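Stirnley Presents Claltuna, a Gripper Kit for Handling Soft Fabric

Two-arm set for laundries and small textile workshops opens for orders in May

Lirkgate – Stirnley, a maker of tools for light automation, today announced the launch of Claltuna, a gripper kit made for cloth, bedding and other soft goods. The kit fits on robot arms that a customer already owns, and it is offered together with setup help and a service plan. Orders will be accepted from the first day of May.

Handling fabric is still one of the difficult jobs for a robot. A box keeps its shape when it is lifted. A sheet does not. It folds, it slides, and it hides its own corners. For this reason many laundries that have bought machines for washing, drying and pressing continue to do the sorting and spreading of linen by hand. Claltuna was developed for this part of the work, where the cloth arrives in a heap and must be made ready for the next step.

The standard kit contains 2 grippers, 4 spare metal fingertips, mounting plates, cables and a wrist camera for each arm. A protective sleeve is also supplied for every gripper. The sleeve keeps lint away from the joint and can be removed without tools for cleaning. Stirnley recommends that it is checked at the end of every shift.

The control software is included in the price. The operator can choose how strongly the fingers close, how fast the arm approaches the table, and how long it should wait before it tries the grip again. These settings can be saved under a name, so that a workshop which changes from towels to bed sheets in the middle of the day does not need to start from zero. The software runs on an ordinary computer with a network cable. An internet connection is needed only for updates.

"We spent a long time in laundries before we made the first drawing," said Kobina Nutsugah, product manager for Claltuna at Stirnley. "The people there explained to us that strength is rarely the problem. The hand must come to the cloth gently, take a small piece of it, and keep it. We have tried to build a tool that does this, and that a normal technician can repair with a screwdriver."

The kit was tested before launch at Alhassan, a linen service that supplies guest houses and small clinics. The staff at Alhassan used Claltuna on one worktable next to their existing line, and their comments led to several changes. The cable was moved to the back of the arm, the buttons on the control box became larger, and the manual was written again in shorter sentences. Alhassan has decided to keep the kit after the test period and is now considering a second table.

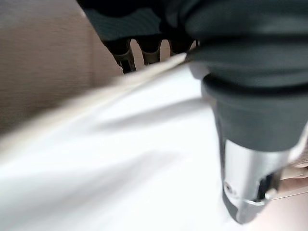

Each Claltuna fingertip is a separate part and can be ordered alone, which is helpful for customers who work with several kinds of cloth. Stirnley chose a smooth shape in order to reduce the risk of pulled threads. When the arm goes down to a rumpled white cloth, only the polished silver tip needs to come close to the fabric, while the wider part of the gripper in its charcoal-gray sleeve stays higher up. The slot in the lower part of the tip should be wiped with a dry brush when lint collects in it. A worn tip can be sent back to Stirnley for inspection.

Claltuna is priced at 895 dollars for the standard kit, without the robot arms. Additional fingertips, sleeves and mounting plates are listed in the Stirnley parts catalog. Setup help is given by video call, and a visit to the customer's site can be booked for an extra fee. The first 20 customers will receive the service plan for one year at no cost.

Visitors are welcome to see the kit in operation at the Stirnley showroom in Lirkgate. They may bring their own linen for a trial – up to one laundry bag per visitor – and a technician will help them to find the correct settings. Trials must be booked in advance through the sales office.

About Stirnley

Stirnley designs and assembles grippers, mounting parts and control software for small and medium companies. Its office, workshop and showroom are located in Lirkgate.

Press contact: Kobina Nutsugah, Stirnley, Lirkgate. Product photos and a data sheet for Claltuna are available on request.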